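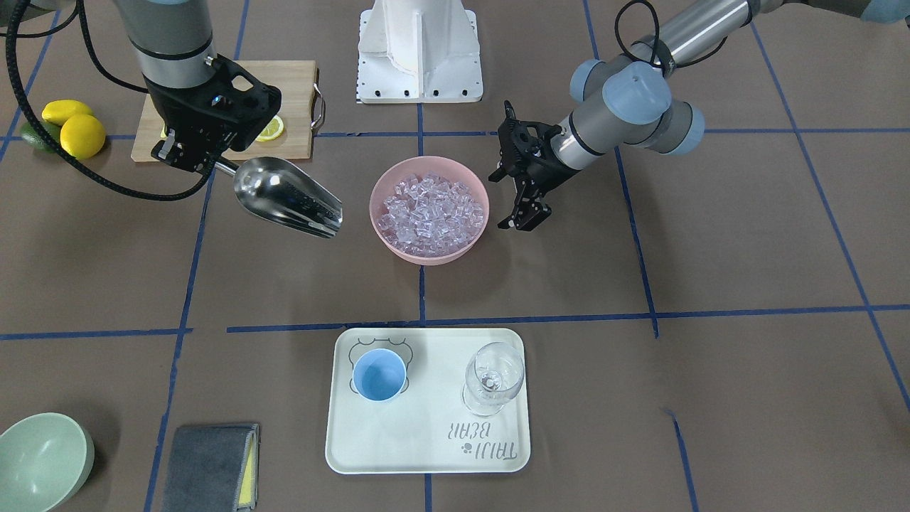
Student robotics club teaches two arms to fix a cold drink

ELLIVGATE, Tuesday, July 29, 2025 – If you stopped by the back bench at the Ellivgate summer robotics club this month, chances are you heard ice before you saw anything. Students there have been spending their afternoons on a job most of us do half asleep: scooping ice from a bowl and getting it into a cup.

The project is called Wilari, and it belongs to a team of seven high school students who started planning it in May. They wanted a task that used both arms of the club's robot at once, and they wanted it to be something their families would get right away. A cold drink won the vote easily (a sandwich came second, and there are still hard feelings).

"Everybody knows what it should look like, and that makes it a great problem," said Souad Salem, who coaches the club. "You can't fool anyone. Either the ice goes in the cup or it's all over the table, and then you get to figure out why!"

The setup is cheerful and pretty homey. Blue tape marks the tabletop off into big squares, which the students use to talk to each other about where things go. A pink bowl holds the ice, clear cubes piled nearly to the rim. One arm handles a stainless-steel scoop, and the other has a two-fingered gripper free to work beside the bowl. A light blue cup and a stemmed glass wait on a cream-colored tray with a bear on it, and there's lemon and lime on the table too, for the garnish step the team hopes to reach before school starts.

Ice has been a wonderful teacher. The cubes slide, stick together and melt on their own schedule, so a scoop that works at two o'clock may not work at three. The shiny scoop brought its own puzzle, with bright reflections that threw off the team's early software. The students fixed most of that by moving a lamp, then spent a full week arguing over where the lamp should live.

The club keeps a log of every attempt, and it had reached 2,480 entries by last Friday. Each one gets a short note on what happened. Some of the notes are technical, some just say "nope," and one is a drawing of a penguin. On their best day so far, the students logged 53 clean scoops in a row, and the cheering brought people in from the woodshop next door.

The team writes its own control program, which it calls Vi. Newer members begin with small motions, such as lowering the scoop and lifting it again, before they try anything with two arms. Salem said several of them had never written a line of code before this summer and are now the ones helping everybody else.

Wilari will be shown at the Irnano student showcase next month, where the team hopes to serve lemon water to visitors. Organizers have set out 300 seats, and admission is free. The club is also taking sign-ups for its fall session, open to any Ellivgate student in grades 9 through 12. No experience is needed.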